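Storing Paper and Documents at Home

Household paper lasts a long time if it is kept dry, dark and flat. Most damage comes from damp, metal fasteners and overfilled boxes. The notes below cover ordinary records: tax papers, warranties, letters, school reports and printed photographs.

Sorting before storing

Divide the papers by how long they need to be kept, then by subject. A pile sorted by subject alone has to be gone through again every year. Use a soft pencil to mark each group on a slip of plain paper and lay the slip on top. Ballpoint presses through to the next sheet, and felt-tip bleeds.

Remove rubber bands first. Old rubber turns sticky and bonds to the sheet. If a band has already stuck, leave it until it is brittle, then lift the pieces with the flat of a butter knife. Do not pull.

Metal paper clips and staples rust in humid rooms. Replace them with a folded sheet of paper around each group. To take out a staple, open the legs on the back with a thin blade and draw it out from the front. The claw type of remover tears thin paper. Stainless clips are acceptable, and type 304 is good enough for indoor use.

Humidity and temperature

Keep relative humidity near the middle of the scale. Below 40 percent, photographs curl and old glue lets go. Well above that, mold becomes a risk, and it spreads faster in a closed box than on an open shelf. A cheap dial gauge inside the cabinet is sufficient. Read it in the morning and again in the evening for a week, and write both readings down.

Attics and garages are unsuitable in most climates. An inside wall is better than an outside wall, and a cabinet should stand 2 inches clear of the wall behind it so that air can move. Do not place one above a heating vent or against a wall with water pipes in it.

Silica gel packets work only while they are dry. Indicating gel changes color when it is full. Plain white gel gives no sign and must be dried on a schedule, spread thin on a tray in a low oven, following the temperature on the packet.

Loading the shelves

Heavy boxes go low. A letter-size carton packed tight with paper is heavier than it looks, and lifting it down from shoulder height is a common way to strain a back. Keep the upper shelves for light or rarely used items. Leave a hand's width above each box so it can be tipped and gripped from behind.

Fill each box until the sheets stand upright without leaning. Slack files slump and take a permanent curve. If a box is only part full, put a spacer of folded cardboard behind the last folder. Overfilled boxes are worse - the sides bow, the lid lifts and dust gets in. 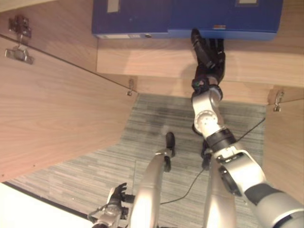

Should papers be kept in plastic sleeves?
Use polyester or polypropylene sleeves, open on at least one side, and only for sheets that are handled often. Avoid soft vinyl, which gives off a strong smell and lifts the ink from photocopies. Papers that are rarely looked at do better in plain folders.

Labels

Put the label on the short end of the box, never on the lid. Lids get swapped. Write the subject, the first and last year, and the year the contents can be discarded. Adhesive labels dry out and fall off after some years, so write the same information in pencil on the box itself, underneath the label.

Keep one list of all boxes on a single sheet, taped inside the cabinet door. Mine has 11 lines and has been rewritten twice. Elsa Oksanen, who read these notes in draft, adds that a second copy should be kept in another room.

Yearly check

Once a year, in September in this house, open every box. Look for brown spots, a musty smell, small holes or fine powder in the corners. Take out whatever has passed its discard year and shred it the same day. Wipe the shelves with a dry cloth only. If a box smells damp, move it away from the others, stand the folders open in a dry room and replace the box before refilling.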